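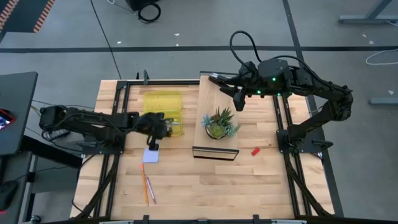
Two-arm tabletop cell with a compartment tray, a raised wooden panel and small desk items.

Parnau (training method)

Category: Robot learning | Imitation methods | Two-arm systems

Last edited 23 October 2022 by Rizal Lumenta

Parnau is a method for training two-arm robots to tidy and sort small objects on a table. It belongs to the family of imitation methods, in which a control program learns from recordings of a person guiding the robot. Its main feature is the way it divides work between the two arms. Each arm has its own motion model, and a third, smaller model decides at every step which arm should lead and which should wait or hold.

The method was developed at the Wostico laboratory by a group led by Rizal Lumenta. The name is also used for the software released with it.

Background

Most earlier training methods for two-arm robots treat the pair as one machine. All the joints are controlled by a single model, which takes in the camera views and puts out the next position for both arms at once. This works well for tasks in which both hands move together, such as folding a cloth. It works less well when one arm has a job to do and the other does not. The idle arm tends to drift, because the recordings contain many small movements made by the operator's resting hand, and the model copies them.

Lumenta's group first met the problem while training a robot to put pens away in a tray. The arm that was not in use would slowly move into the path of the other one. Lowering the speed of both arms reduced the number of collisions but made the task too slow to be useful. The group then tried freezing the idle arm by hand-written rule. The rule failed whenever an object lay near the middle of the table, where either arm could reach it.

Method

Parnau is trained in two stages. In the first stage, each arm's motion model learns only from the parts of the recordings in which that arm is doing something. These parts are found automatically from gripper movement and the direction of travel. Resting movement is thrown out.

In the second stage, the motion models are held fixed and the lead model is trained. It gives each arm one of three roles:

Lead — the arm moves toward an object or a target and may open or close its gripper.

Hold — the arm keeps its grip and position while the other arm works.

Clear — the arm backs away to its own side of the table.

Both arms may be given the lead role at the same time if their planned paths stay apart. The lead model reads the camera views and the joint positions, and it can change a role in the middle of a movement. Roles are kept for a short minimum time after each change. Without this limit, early versions switched back and forth when two objects were the same distance from the two grippers.

Recordings are made by an operator who moves a pair of hand-held controls. A full training set for one table layout contains 30 recordings for each of 4 tasks. Operators are told to work at their own pace and to leave mistakes in, provided the mistake is corrected before the recording ends.

Test setup

The standard test table has a light wooden top and two black arms that reach in from opposite sides. A yellow see-through tray serves as the target for small items. A wooden panel on a thin black metal stand is placed between the arms, and a potted succulent is kept on top of it. The panel and plant serve as a fixed obstacle. They block the straight path between the two sides at certain heights, so an arm must go around them or leave the object to its partner.

Loose items are chosen from ordinary desk supplies and packaging. Pencils, pens, sticky note pads, small blocks and cardboard boxes have all been used. Thin items are considered the hardest to pick up, and the angle at which they lie is changed between trials. Flat boxes are used mainly to test the hold role.

A trial is counted as a success when every listed item has reached its target and neither arm has touched the plant or the panel. Dropped items may be picked up again within the time limit.
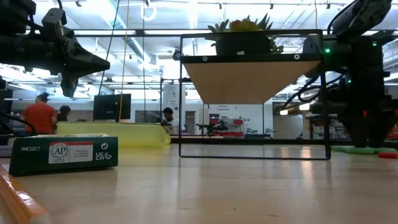

Results

In the group's main test, Parnau was compared with a single-model program trained on the same recordings. Each program was given 37 trials on a mixed sorting task. Parnau needed an operator to step in less often, and most of its failures came from missed grasps. The single-model program failed more often through contact between the arms or with the obstacle.

A second test looked at objects placed near the center of the table. Lumenta reported that the choice of arm was steady in most layouts but became less reliable when the obstacle hid an item from one of the cameras. In 11 of these layouts the lead model gave the task to the arm with the longer path. The items were still delivered in most cases, although more slowly.

The gain was small on tasks that need both arms throughout. When the robot had to lift a box from both ends, the two programs performed at nearly the same level. The group's report recommends the single-model approach for work of that kind, as it is simpler to train.

Limits

Parnau depends on a clean split between active and resting movement in the recordings. An operator who uses one hand to steady an object without gripping it can confuse the first stage, and the steadying arm may be marked as resting. Such parts have to be relabeled by hand.

The method also has to be trained again when the arms are mounted differently. Moving the obstacle does not require new training unless it covers a place where items are normally picked up. Changes in room lighting have been handled by altering the brightness of the recorded views during training, with mixed results on glossy surfaces.

Related work

Lau is an earlier program from the same laboratory for one arm only. Its grasping model was reused in the first version of Parnau and was later replaced.

Jaltora is a set of shared table layouts and scoring rules based on the Parnau tests. It includes the obstacle layouts but leaves the choice of robot open. A version with moving obstacles was planned for December.

See also

Imitation learning
Two-arm manipulation
Role assignment
Motion planning

Text may be reused with credit to the authors. Contact the editors | Back to top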